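Wirno arm, fruit sorting cell - weekly safety check
27 June 2020, checked by Shakuntala Uniyal

Grip release: FAIL. It froze twice with the hand shut, so I've pulled it from the Landen demo. Fault code 1040 both times!

E-stop: OK, I tried it 5 times.

Cables: needs work. I don't love how much slack we've got - one good snag and we lose a connector.
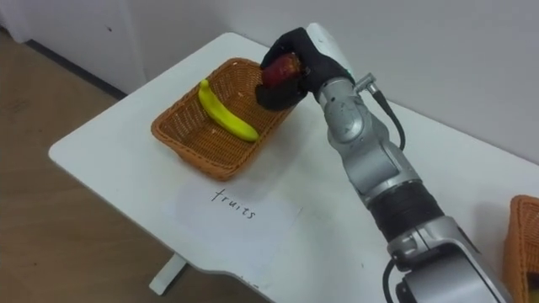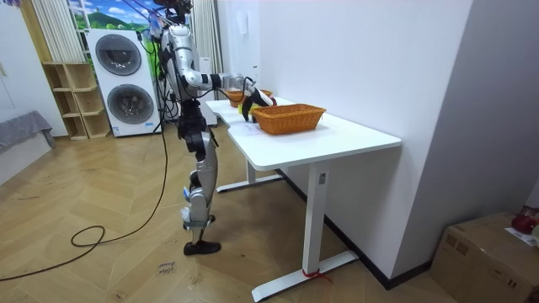

Fruit task, black hand at work over the table with the woven baskets.

Floor: tape the long cable down, please. I nearly went flying (again).

Restart: not until Tiwari has looked at the hand.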